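Bench notes, Wednesday, March
White top for the sorting bench, cont.

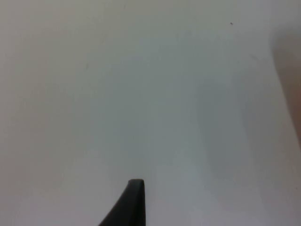

White surface, very close up. Brighter toward the top, grayer lower down.

Started 9:40, late. Want to settle the surface question before the Hosby parts get here, otherwise we're sorting on the old top again and losing the pale washers.

Matte is right, I think. No lines, no print, nothing to confuse with a scratch on a part. Color is the trouble – warm off-white upper left, then cooler gray to the middle, a bit blue below that. Pretty sure it's the light and not the surface. Two kinds of tube in the ceiling fixture, have been since the move from Grinstead. Someone ordered whatever was cheap.

To do on lights:
swap both tubes for the same type
blind down on the window side after lunch
try the Morsy lamp on the long arm, low setting, then compare

Cleaning. Tried plain water first, then water and a drop of dish soap, then a dry cloth. Soap left a film on the test offcut, had to go over it twice. Water and dry cloth is enough for dust. No alcohol untill we hear back from Grindesberg about the coating. Their sheet says "mild cleaners" and thats all it says.

Pencil wipes off the offcut. Blue marker doesn't. So pencil only at this bench please, and put the markers back in the drawer by the sink where they live.

Trays: batch 2751 goes first, 12 trays. 566 small brackets in that batch according to the packing list, 309 of them the short kind. Short and long look the same lying flat so stand them up or use the gage block. Last time a handful of short ones ended up with the long ones and I had to redo a whole tray.

Edge trim still not on. Glue from the old trim is in the way, scraped half of it, blade went dull. New blades on the shopping list (also: paper towels, masking tape, the wide one).

11:15 – moved the stool and the scrap bin to the other side. Better for the knees. Bin is too close to the door now, will see.

Rang Hosby, parts on the van this afternoon or tomorow morning, they couldn't say which. If they come while I'm out: leave the boxes closed, stack them on the low shelf, sign for them and write the time on the slip.

Question for whoever ordered the top: is there a second sheet from the same lot? Would like a spare before the first one gets dinged. If it's a different lot check the white against ours, in daylight, both sheets flat.

Left: tubes, trim, blades, Grindesberg call. Offcut is on the shelf over the vise if anyone wants to try another cleaner on it, write on the back what you used.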